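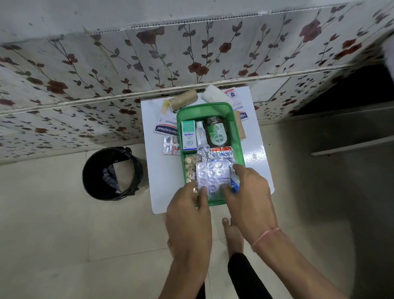 4. Ordering Two-Handed Packing Steps from Head-View Frames

4.1 Task definition

The packing portion of the Nutunora collection was designed to test whether a model can recover the order of steps in a two-handed household task when it is given only separate frames from a head-level view. Each clip shows a person filling, arranging or closing a container. The model receives a set of frames in shuffled order and must return them in the order in which they were recorded. It must also give each frame a contact label for each hand, chosen from four values: free, touching, gripping and pressing.

We treat the two outputs together for a practical reason. A robot that learns from human video must know which hand is holding an item in place and which hand is moving it. In earlier work on the Kitell arm pair, policies trained on order alone often copied the path of the more active hand and left the other hand idle. The container then slid or tipped during insertion. Contact labels give the policy a reason to keep the second hand at work.

The first-aid box task was chosen as the main case for this section. Its items differ widely in shape and stiffness. Bandage rolls give way under the fingers, blister strips slide over one another, and cartons keep their shape but hide whatever is behind them. The order of packing is also not fixed by the items themselves. Two people may fill the same box in different orders and both be correct, so a model cannot succeed by learning one standard list.

4.2 Data and annotation

The packing portion contains 3,696 clips. Of these, 1,060 were held out for testing, and no home appears in both the training and the test sets. Clips were divided by home and not by task, as a division by task would have let the model use floor and wall patterns as a clue to the recording session.

Annotators marked the start and end of every contact and assigned one of the four labels. They worked from the full clip and could move backward and forward. They were told to label what the hand was doing to the item and to ignore what they believed the person meant to do next. Where the fingers were hidden by the container wall, the last visible label was carried forward until the fingers could be seen again.

A set of 300 clips was annotated twice. The two annotators differed on at least one label in 98 of them. Most of the differences were between touching and pressing, which look alike from above when the item is flat or thin. Differences between gripping and free were rare. All differing clips were reviewed by a third annotator, whose decision was final.
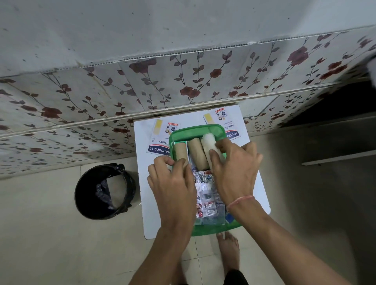

Figure 4. Test frame from the first-aid box task. The left hand grips a brown bandage roll and the right hand presses against a white cotton roll.

Figure 4 is typical of the frames on which both annotators agreed but the baseline model did not. The baseline assigned gripping to both hands. The error matters for control. A gripping label on the right hand would lead the arm to close its fingers on the roll and lift, while the contact visible in the frame calls only for a light push with an open hand.

4.3 Model

The model has three parts. A frame encoder produces one feature map for each image. A hand branch crops the region surrounding each hand and predicts the contact label. An ordering branch compares frames in pairs and estimates which of the two came first. The pairwise estimates are then combined into a single order.

The hand branch passes its output to the ordering branch, so the order estimate can depend on the contact state. We refer to this link as the contact path. The baseline has the same encoder and the same two branches but lacks the contact path. Both versions were trained on the same clips for the same number of steps.

Left and right hands share weights. The left-hand crop is mirrored before it enters the branch, and the label is returned to the correct side afterward. Sharing weights improved results on the less active hand, which has fewer gripping examples in the training set.

No depth, wrist or sound data were used. The choice was made so that the method could be applied to ordinary head-view video, at the cost of weaker results when an item is pressed straight down along the line of sight.

4.4 Results

The contact path improved frame ordering on every packing task in the test set. The gain was largest for the first-aid box and smallest for tasks with a single rigid item. Contact labels improved as well, though by a smaller margin, and almost all of that improvement came from the pressing label.

Errors were concentrated in two kinds of frames. In the first, both hands rest on a thin, flat item, and there is little change between one frame and the next. In the second, loose items lie beside the container and no visible evidence shows whether they are waiting to be packed or have been taken out. The ordering branch tended to assume that containers only become fuller, and it reversed several clips in which a person removed items in order to rearrange them.
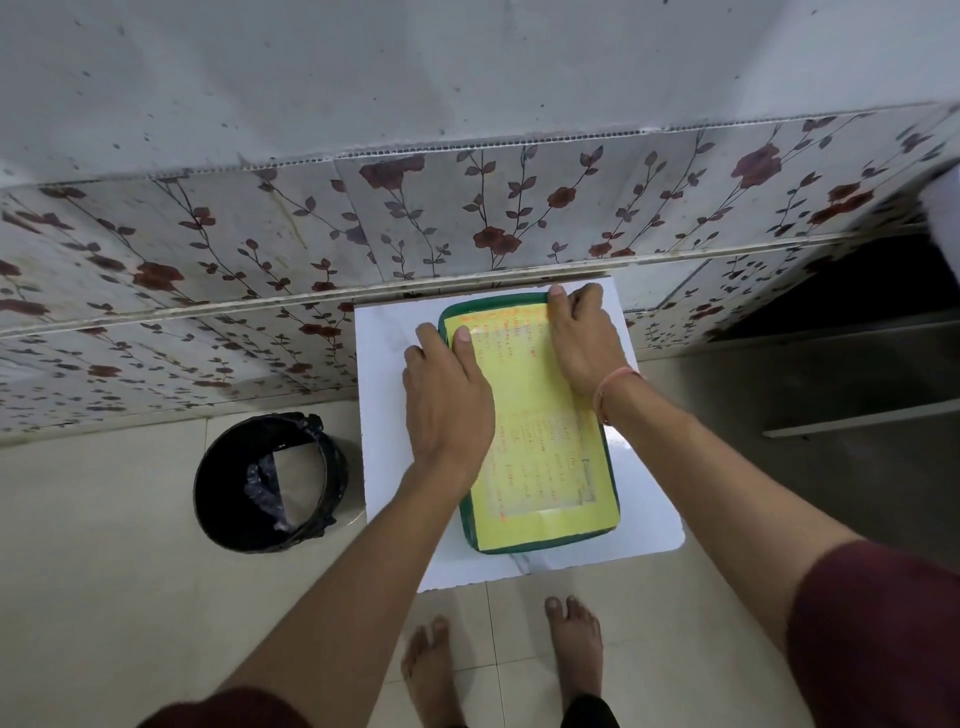 Naidoo Working Group on Two-Handed Manipulation, Kitell Laboratory, Narkthorpe
Section revised 26th September

4.5 Flat items and limits of the labels

Paper was the hardest material in the packing portion. When a sheet lies inside a shallow tray, a hand spread across it may be smoothing it, holding it still or only resting there. The four labels do not separate these cases. Annotators were instructed to use pressing whenever the palm or several fingers lay flat on the sheet, and the model learned this rule well. The rule says nothing about force, however, and a policy that treats all pressing labels alike may apply too much of it.

A second limit concerns hands that share one item. Each hand is labeled alone, so the labels cannot state that two hands are pulling a sheet in opposite directions or holding it at two corners. In the trials on the Kitell arm pair, we added a fixed rule that keeps the distance between the two hands constant whenever both are labeled as pressing on the same item. The rule prevented tearing with heavier paper. It did not help with thin sheets, which wrinkled between the hands.

Annotation of the remaining two-handed tasks began in March under the same instructions, with one change. Annotators now mark whether both hands are in contact with the same item. Results with this added mark are reported in Section 5.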